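Planning Ahead for a Kitchen Helper: What to Measure, What to Set Aside, and What Can Wait

By Nana Aryee

Ever since I wrote in November that we were saving up for a kitchen robot arm, my inbox has been full of the same two questions. How much should I put away, and how do I know it will fit my kitchen? I am not an engineer (I taught home economics for a good long while, and then I ran a church kitchen), but I do love a budget and a tape measure, so pour yourself something warm and let's go through it together.

Start with the chores, before you ever look at a catalog

Please, please make your chore list first. I sat down with a notepad one rainy evening and wrote out every little thing I wished somebody else would do. Mine had putting away groceries on it, and handing things down from the shelf when my shoulder is acting up, and wiping the counter, and emptying the dishwasher. Then I put a star by the ones that happen every single day and a question mark by the ones that I only grumble about.

You'll find the starred list is a good deal shorter. In our house it came down to fetching and putting back: milk, cereal, the tea tin, the rice. That saved me real money, since the small tabletop arms are built for just that sort of job and the big ones with wheels and a second arm cost as much as a car. My neighbor went at it the other way around and had her heart set on the large Agyeman before she had decided what it was for. She is still deciding, bless her, and the brochure is still on her refrigerator.

Measure the reach, and then measure it again with the door open

Every maker gives you a reach figure. The Fornstead arm I settled on lists 560 millimeters, which sounds generous until you stand at the counter with a ruler. Part of that distance gets used up just crossing the counter. You'll also want to think about where the base will be clamped and whether anything sits between it and the things you want moved. Toasters are the great offender.

My advice is to cut a piece of string to the listed reach, tape one end where the base would go, and swing it around like a compass. Anything the string can't touch comfortably, with a bit of slack left over, should be crossed off the list or moved to a closer spot. Do it with the cabinet doors open too! I had mine all planned out on paper and then discovered the left-hand door swung straight through the middle of it.

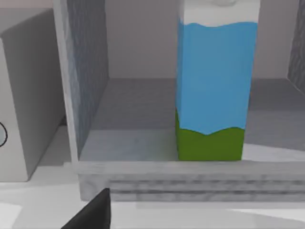 Shelves deserve their own line in the budget, and I say that as someone who forgot them completely the first time through. Most of us have shelves that were made for human hands, and we bend our wrists and tip things without giving it a thought. A gripper wants a straighter way in. Look at the front edge first. A raised board like the one in front of that milk carton means the carton has to be lifted up and over before it can come out, so you need headroom above as well as space at the sides. Having the carton stand close to the front helps a great deal, and so does the bit of open floor on either side of it, where the fingers can get around. If your own cubbies are packed in tight, plan on thinning them out or adding another shelf. I paid $35 for a plain add-on unit from the hardware store in Farusden and it did more for my planning than any gadget I looked at.

While you're there with your tape, write down the width of the widest thing you want picked up. Gripper openings vary quite a lot between models, and a carton that slips easily into your hand may be too broad for a little two-fingered one. Measure the narrow side too, in case it can be turned. Weigh it full, on the kitchen scale, and compare that with the payload in the specifications. A full carton of milk is heavier than people remember, and payload is often given with the arm tucked in close, so ask the seller what it can manage stretched all the way out. A good seller will know, or will go and find out for you.

Ask for a practice run on the computer

I didn't know to ask for this, and I wish I had! Some dealers will set up a simple computer model of your shelf and counter and let you see whether the arm can get at things before you hand over a penny. It needn't be fancy. Give them your measurements, including the height of any lip or divider, and ask them to try the awkward spots as well as the easy ones in the middle. Brudetex, the dealer I ended up with, charges a small fee for it and takes the fee off the price if you buy.

Do keep in mind that a computer carton never gets slippery and never has a dented corner. I treat a good result as permission to go on to the next step, which is asking for a demonstration with a real, full carton on a real shelf. Bring your own groceries if they'll let you. I brought a bag and was made very welcome.

Now for the money

I set my figure at $941 for everything, and I mean everything, with the arm taking the biggest share. Here are the things I had to find room for besides the arm itself:

A clamp or mounting plate suited to your counter (stone and wood need different ones, so check)
Spare finger pads, which wear down sooner than you'd like
A surge-protected power strip, placed well away from the sink
The shelf, as above
Delivery, if the box is too heavy for you to carry up the steps
A little cushion for the thing you forgot

That last one got spent on a longer power cord. It is always a cord.

I saved over 6 months, using the old envelope method, and every time I skipped a takeout supper the money went in. If your seller offers payments, read the page about what happens when one is late, and find out if the warranty begins on the day you order or the day it arrives. Mine began at delivery, and I was glad I'd asked because there was a wait.

Buying used can be perfectly sensible. Ask to see it move through its whole range, listen for grinding, and have them open and close the gripper several times while you watch. Ask whether the software can still be updated and whether the account can be put in your name. An arm that won't take updates is no bargain, even at half price.

What can wait

Leave the fancy attachments for later. The whisk, the spatula holder, the second camera, the carrying case with the nice stitching, all of it will still be for sale next year. Live with the plain gripper for a season and keep your notepad by the kettle. Write down what you wished it could do, and how often. I had the whisk in my cart for weeks and took it out again, and I have not once missed it.

Do not put off the safety bits, though. Know where the stop button is and make sure you can reach it from where you usually stand. Keep the knives somewhere else. If you have grandchildren visiting, unplug it, and put the plug up high.

A few of you have asked for my measuring sheet. I'm typing it up neatly now, with a column for shelf lips this time, and I'll put it on the printables page when it's ready.

Last updated Wednesday, March 4, 2026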